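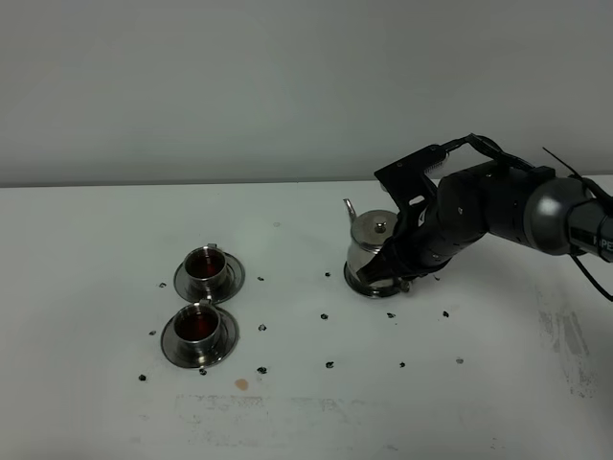 Section 4. Descaling and Rinsing the Renach Hot Water Dispenser

4.1 Before you begin

This section applies to the Renach countertop dispenser in both tank sizes. It replaces the descaling instructions printed in the March edition of the manual. Owners of the earlier Vetow model should refer to the separate leaflet supplied with that unit, as the drain valve is in a different position.

Descaling removes the mineral deposits that hard water leaves on the heating element and the inside of the tank. The interval depends on the hardness setting chosen during installation (see Section 2.3). At the standard setting, the descale lamp lights after every 900 heating cycles. At the hard water setting, it lights after 812 cycles. The dispenser will continue to work while the lamp is lit, but heating will become slower and the element may be damaged if the procedure is put off for long.

You will need:

One sachet of Renach descaling powder
A jug or bowl large enough to hold the full contents of the tank
Fresh cold water
A soft cloth

CAUTION: Do not use vinegar, lemon juice or any cleaner containing chlorine. Damage caused by these substances is not covered by the warranty.

CAUTION: The tank holds very hot water during normal use. Switch off the dispenser and allow it to cool for at least 40 minutes before opening the drain valve.

4.2 Draining the tank

1. Turn the main switch to OFF and unplug the power cord from the wall outlet.
2. Close the water supply valve, if the dispenser is connected to a supply line.
3. After the cooling period, place the jug under the drain spout on the left side of the base.
4. Turn the drain valve counterclockwise until water flows. Leave the lid of the dispenser open while the tank empties.
5. Close the drain valve firmly by hand. Do not use pliers or a wrench.

Note: A small amount of water always remains below the level of the drain. It does not affect the descaling procedure.

If white flakes come out with the water, the deposits are heavier than normal. Complete the procedure once, then repeat it with a second sachet before returning the dispenser to use.
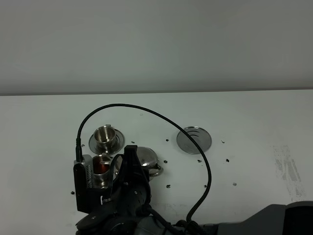 Can the dispenser be used for drinks between the first and second treatment?
The dispenser must stay out of use until both treatments and all rinses are finished. Descaling solution may remain in the tank and in the outlet tube, even when the water looks clear.

4.3 Applying the descaling solution

6. Empty the sachet into a clean jug containing one quart of cold water. Stir until the powder has dissolved.
7. Pour the solution slowly into the tank through the open lid.
8. Add fresh cold water up to the line marked MAX. Do not fill above this line.
9. Close the lid, plug in the power cord and turn the main switch to ON.
10. Press and hold the CLEAN button for 7 seconds. The descale lamp will begin to flash.

The dispenser now warms the solution to a fixed temperature and holds it there. The lamp flashes throughout this stage and becomes steady when it is complete. Do not open the lid or press the dispense lever while the lamp is flashing.

Note: If the power fails during this stage, the dispenser does not resume on its own. Hold the CLEAN button again once power has been restored. Additional powder is not required.

WARNING: Descaling powder irritates the eyes and skin. Keep it away from children. If it enters the eyes, rinse them with plenty of water and seek medical advice.

4.4 Rinsing

11. Turn the main switch to OFF, unplug the dispenser and allow it to cool as before.
12. Drain the tank as described in steps 3 to 5.
13. Fill the tank to the MAX line with fresh cold water, then drain it again.
14. Fill the tank a second time, plug in the dispenser and turn the main switch to ON.
15. When the READY lamp lights, draw off three full cups through the outlet and discard them.

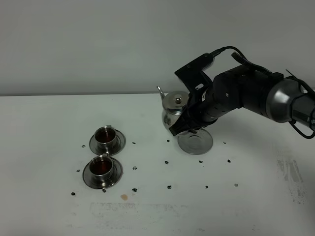

16. Switch off the dispenser, let it cool, drain the remaining water and wipe the drain spout with the soft cloth.

The tank may then be filled for normal use. On dispensers with a supply line, reopen the water supply valve slowly and check the connection for drips. A faint taste in the first tank of water is harmless - discard that tank and refill if it is noticeable.

4.5 Resetting the cycle counter

The counter resets automatically when the cleaning stage has run to the end. If the descale lamp is still lit after rinsing, press CLEAN and the dispense lever together until the lamp goes out. A lamp that comes on again within one day indicates a fault in the sensor, and the unit should be inspected by an approved service center.

4.6 Parts and service

Replacement drain valve seals are supplied by Mykhailiuk and should be fitted only by a trained technician. Filters made by Flelletti may be used with the supply line version, provided that the cartridge is changed at the interval stated on its label.

Section revised 07/12/2020. Approved for issue by Mandla Mthembu, Technical Publications.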